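Korkesley paired hand-held gripper kit: review for purchasing
Reviewed by Hammad Malik. Costing by Ankica Petkov.

Scope

We bought one Korkesley pair in March to decide whether the lab should order more of them for the next budget period or put the same money towards a second teleoperation station. The review covers purchase cost, set-up, wear and the floor space each option needs. It does not cover policy training, which Piroska Oláh is writing up separately.

What is in the box

Two grippers, left and right, each with a printed marker cube already fitted. A chest strap, a head mount, two charging leads, a calibration sheet and a hex key. The head camera is not included and must be budgeted as a separate line. The supplier's page lists it under accessories, where it is easy to miss. We used one we already had.

There is no carrying case. Vandthorpe sells a padded one that fits, though the marker cubes press against the lid and we now pack the grippers with the cubes facing down.

Set-up

First set-up took 49 minutes, most of it spent on calibration. The sheet has to lie flat and the instructions assume an A3 printer. Later sessions were quicker, at 14 minutes from opening the cupboard to the first usable recording. The calibration file is tied to the individual gripper and does not carry over if a finger is replaced, so a spare unit on the shelf needs its own file made in advance.

Handling

Trigger travel is long and the spring is on the stiff side. Prakash Salian, who did most of the recording, found it acceptable for an hour and tiring after that. Both grippers are the same weight but the right-hand one feels heavier because of where the cable leaves the body. A cable clip on the forearm helps.

Grip on small rigid objects is good. Thin card and cloth are poor with the standard fingers. Soft finger pads from Todorova improve this and should be added to any order; the standard pads had begun to lift at one corner by the end of the trial.

Tracking

Over the trial we recorded 198 episodes. Tracking was lost in a small share of them, nearly always when one marker cube passed behind the other hand. Slowing down did not help. Changing the approach angle did. Anyone planning two-handed tasks should allow time for operators to learn which positions hide a cube from the head camera, and should cost that as staff time.

Glossy surfaces need care. With the blinds open in the late afternoon we had to discard several takes. A matt covering for the work surface is cheap and we would buy it with the kit.

Space

The kit needs far less room than a fixed station. No arm base, no safety zone and no dedicated power feed. What it does need is clear floor on every side of the work surface, as the operator moves and leans. We had planned to use the corner bench and gave that up on the first morning.
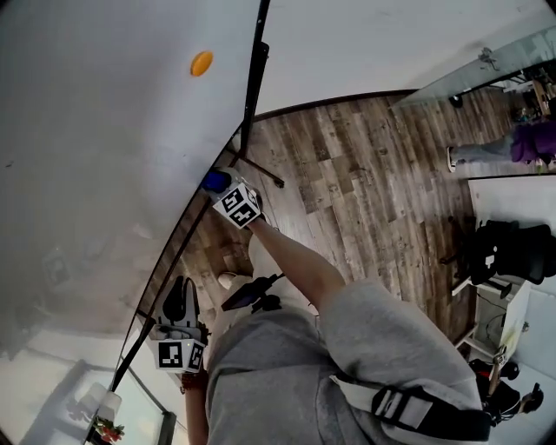
Two-handed work at the edge of the white surface, head view. A marker cube is fitted to each gripper.

Cost comparison

Ankica Petkov's sheet sets 3 pairs, with cameras, soft pads and cases, against one Tullach teleoperation station. The grippers come out lower on purchase price and on installation. They come out higher on consumables and on operator hours, as each pair in use occupies a person and the recordings need more checking afterwards. The station also gives data on the arm we will deploy on, with no transfer step. Gorazd Babić considers that the sheet undervalues this and has asked for a separate line for it.

Points against

Spare marker cubes are sold only in sets. The warranty excludes the trigger spring. Firmware updates need a Windows machine. Delivery took longer than quoted, and the invoice arrived without the order reference, so Purchasing sent it back once.

Recommendation

Order two further pairs, with soft pads for all of them and one spare set of cubes. Defer the station until the checking time is known from a full quarter of use. Head cameras should be ordered at the same time and from the same budget code, as a pair without one cannot be used.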